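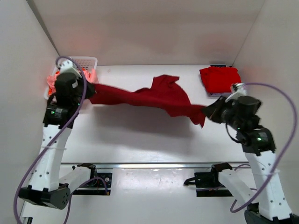 4.2 Does folding save space?

The claim that a folded garment takes up less room than a crumpled one is repeated so often that few household studies bother to test it. We are less sure. The Flosau survey logged 3,324 garments from 50 homes in Brurkbridge and found that folded stacks were shorter, but it measured them right after folding. A stack that has been searched for one shirt on a Tuesday morning is a different object, and the survey has nothing to say about it.

Our own setup was plain: a white tabletop, a mesh-sided basket for the unfolded clothes, and a spot at the back for finished pieces (Figure 4). Garments were held at two points and stretched before folding. The stretch is supposed to remove twists. In soft, dark cloth it often seemed to move them toward one end, where the fabric bunched like a rope while the rest hung in loose folds. Whether a second pull helps is an open question. Abugri recommends one – Momau finds no gain – and neither reports how the cloth was held.

Figure 4. Sorting and folding area. A dark red cloth is held stretched over the table; pink and orange garments fill the basket at the upper left, and a folded bright red garment lies at the upper right.

We also doubt the usual scoring. Neatness was rated by eye on a scale with 4 steps, and a garment with square edges scored well even when the layers inside were creased. Thickness under a fixed weight would be a fairer test. Until that is done, the ratings in this section should be read as opinions about how a stack looks from the outside.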